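Ticket 2819: sim episodes saved, but the trainer throws them away
Project: Raltero tabletop set
Status: open, workaround in place

Okay, dumping everything I know so far before I forget it. We're collecting demos in the simulated dining room for the pick policy, and the recorder (Wakberg) looks perfectly happy the whole time. Green check after every episode, files land where they should, I can scrub through them and the arm does what I told it to. Then the Akbulut loader picks up the batch and quietly skips a big chunk of it. No error, just a smaller number at the end!

Gripper view first, then the view from behind the arm, both from the same session:

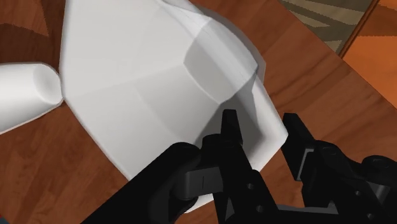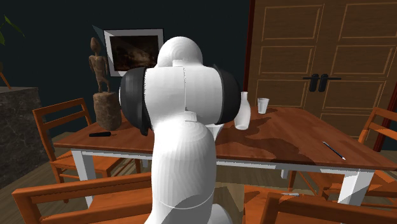

I recorded 216 episodes and the loader kept 7. My first guess was disk space (it's always disk space), but nope, plenty left. Second guess was that I'd messed up the task labels, so I opened a few by hand and they read fine. I also reran the whole import on the other workstation and got the same count, so it isn't my install.

What finally got me somewhere was turning on the chatty log in the loader. Every skipped episode has the same line, "stream length mismatch." The two camera streams don't have the same number of steps in them. The wrist one comes up short by 2, always at the start, never in the middle. The joint data matches the other camera, so I'm pretty sure the wrist stream is the one that's off.

Things I tried, in order:

Restarting the recorder between episodes. No change.
Lowering the render quality. Faster, same mismatch.
Waiting a little after the scene reset before hitting record. Fixed! Every episode I recorded that way loaded.

So it smells like the wrist camera wakes up late after a reset and the recorder doesn't wait for it. I think this came in with the Flullano update on 12th July, but I don't have an older build around to check, so take that with a grain of salt.

For now I've put a short pause in my reset script, and I'm trimming the old episodes so all the streams start on the same step. Please don't delete the skipped ones from the shared folder, I still want them.

Could somebody on the recorder side make it hold off until both cameras have sent something? And could the loader please print a warning when it skips an episode, even with the log turned down? I'd have caught this on day one. Leaving the ticket open until there's a build I can test.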